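Lunetti Releases Distent 18 With New Date and Interval Functions for Data Preparation

JOTOMHOLM - Lunetti today announced general availability of Distent 18, the latest version of its data preparation add-in for spreadsheet and reporting users. The release adds 13 functions for working with intervals, fiscal periods and overlapping date ranges, and replaces the query folding engine used in earlier versions.

Distent is used by analysts who load data from several sources and need to shape it before it reaches a report. In earlier versions, joining two tables on overlapping date ranges required a cross join followed by a filter. The new Interval.Join function performs the same operation in a single step and accepts open-ended ranges, where either the start or the end value is null. Boundary handling is set with an optional third argument. The default treats the start value as inclusive and the end value as exclusive.
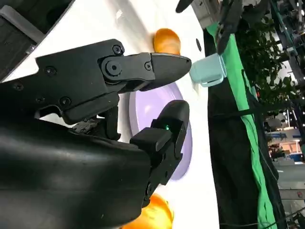

Black two-finger gripper with pivot joint and green indicator light.

The folding engine now evaluates a query from the last step backward and passes as much work as possible to the source database. Steps that cannot be folded are marked in the query pane with the reason for the failure. In internal tests on a set of 77 customer queries, Lunetti measured a median reduction in refresh time of around 18 percent. Queries that read only from flat files showed no change.

Distent 18 also includes:

Fiscal calendars with a user-defined start month, including calendars with a 13th period
Column profiling on the full table, where earlier versions read the first 1,000 rows
Error tables that keep the original row key
A command-line refresh option for scheduled jobs

Compatibility

Existing query files open in Distent 18 without conversion. Files saved in the new format cannot be opened in earlier versions - users who share files with colleagues on an older version should select the legacy format when saving. Two functions, Date.Spread and Table.Stack, are deprecated. They continue to run in this version and return a warning in the query log.
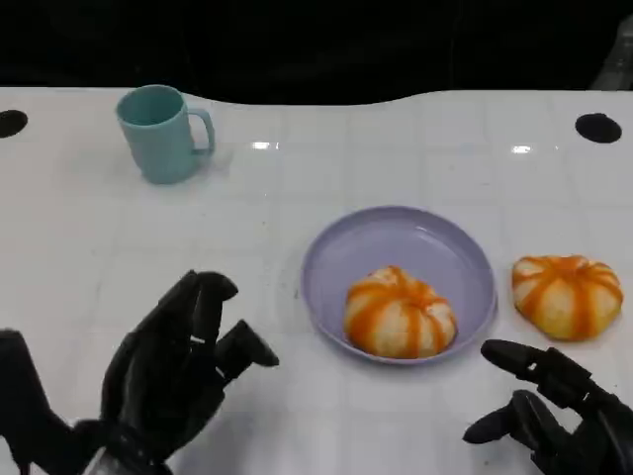

White tabletop with a curved recess along the far edge.

Connector Updates

The Holub connector, which links Distent to the Holub document database, has been rewritten. Nested arrays can now be expanded to rows or to columns, and data types are read from the schema when one is present. Where no schema exists, the connector returns all values as text. Sign-in by access token replaces the stored password method, and existing connections will prompt for a token at the first refresh.

Availability

Distent 18 is available now to all customers with a current subscription. Automatic updates begin on Friday at 6 a.m. local time and can be postponed by an administrator. Version 17 will receive security fixes until September. Release notes, a function reference and sample queries are available in the customer portal.

About Lunetti

Lunetti develops data preparation and reporting tools for desktop and server use. The company is based in Jotomholm.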